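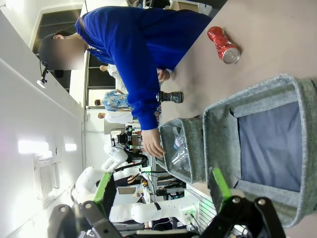
Parnholm College Evening Writing Programme

Writing Short Speculative Fiction, session 2: the one strange thing

Last time we looked at openings, and lots of you brought cracking first lines. Tonight we move on to what a story does once it has our attention, and I'm really looking forward to it (it's my favourite session of the course!).

Most short pieces in this genre can carry one strange thing. The tide stops. The dead get a vote. Everyone in Warkinville wakes up speaking a language they learned as children and forgot. Pick your strange thing, let everything else stay ordinary, and you'll be amazed how far it stretches. Readers will swallow almost any impossibility on page one, but they get grumpy if a second one turns up on page nine to rescue the plot.

Our reading is "The Ferry at Ivstead", in your course pack. Notice how late the narrator mentions that the passengers cast no shadows, and how much time goes on sandwiches, tickets and wet coats before that. All that everyday stuff is doing a job! By the time the odd detail lands we already believe in the boat.

Some terms we'll use:
Premise: the strange thing, put in a single sentence.
Cost: what it takes away from somebody.
Turn: the moment the main character sees the cost and has to choose.

If you can't find the cost, try asking who would be worse off if the strange thing became normal. A landlord? A midwife? A child who liked things as they were? Go small. A whole planet in danger is oddly hard to care about in 2 pages, while a girl who can't get home for tea is easy.

In-class exercise, 14 minutes: write a scene in which two people argue about something dull (a bill, a lift to the station) while the strange thing goes on behind them. Neither of them may explain it.

For next time: a complete draft, 2 pages at most, double spaced. Bring 14 copies so that everyone has one to scribble on. Please read "Salt Weather" too, from the Sánchez anthology, and mark the line where you think the turn comes. We had a glorious row over that one last December.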